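Ticket: Gripper closes early on faceted parts in simulation, wrist camera view
Product: Taltov parallel gripper package, simulation add-on
Status: Resolved, follow-up open
Opened by: Denise Hulme, Jisavholm
Handled by: Fonau product support
Opened: November 2019

Reported problem

We are evaluating the Taltov package before buying the hardware. The grasp routine was installed from the standard bundle and run with the default settings. On boxes and plain cylinders it works as the manual says. On parts with flat facets and a domed end, the fingers start to close before the part is far enough between them. The part then tips or slides out toward the far side. Out of 81 runs with the faceted part, 19 ended this way. Log files are attached. No error code is raised, and the routine reports "grasp complete" every time.

Support, first reply

Please confirm the add-on version and whether the part model was imported with its own collision mesh or with the automatic one. Please also send the value of close_trigger from the grasp settings file. The default is 4 mm.

Customer

Version is the one shipped with the trial license. Collision mesh is automatic. close_trigger is at the default. I tried raising it and the failures got worse, then put it back.

Support, second reply

Raising the value makes the routine close sooner, so that result is expected. The setting is the distance between the palm plane and the nearest point of the collision mesh at which closing begins. The manual describes it as "grasp depth", and the wording has been reported to the documentation group.

The automatic mesh is the more likely cause. It wraps the part in a single convex shape with a small margin. With a rounded cap wider than the body, the wrapped shape flares along the whole length, and the nearest point is found too early when the part lies at an angle to the fingers. Please test with the part diagonal to the gripper and the cap facing it, fingers open, and stop the routine before the close command.

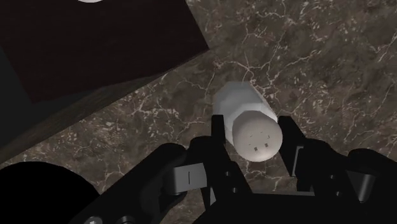
Turn on the collision overlay at this point and compare the outline with the visible part. If the outline stands clear of the facets behind the cap, the margin is the problem. The overlay is under View, Physics, Show Shapes. It does not change the result of the run and can be left on.

Customer

Overlay checked. There is a visible gap along the body, widest just behind the cap. At the cap itself the outline fits. I also see that the marble counter and the wooden block have their own margins. Do these matter?

Support, third reply

Fixed surfaces use a separate margin and are ignored by close_trigger. Leave them alone. For the part, do the following:

1. Open the part in the Vũ mesh tool supplied with the bundle.
2. Split it at the seam between cap and body.
3. Export both pieces as convex shapes under one parent.
4. Set the margin of each piece to zero.
5. Reload the part and clear the contact cache. A restart alone does not clear it.

Customer

Done. Step 5 was needed – the first reload still used the old shape. Ran 53 more with the split mesh and the default trigger. No early closing. Two runs stopped with a joint limit warning, both with the part turned far over to one side. I consider that a separate matter.

For our review I would note that the fix is simple once known, but the trial guide says the automatic mesh is "suitable for most parts" and gives no hint about parts that change width. The routine should also check finger position before it reports "grasp complete". With the fingers fully shut on nothing, it still reports success.

Support, closing note

Mesh issue resolved by splitting the part. The false success message is confirmed and logged as a defect against the grasp routine. As a workaround, read finger_gap after closing and treat a value under 1 mm as a failed grasp. The joint limit warnings have been moved to a new ticket; please attach the two run logs there.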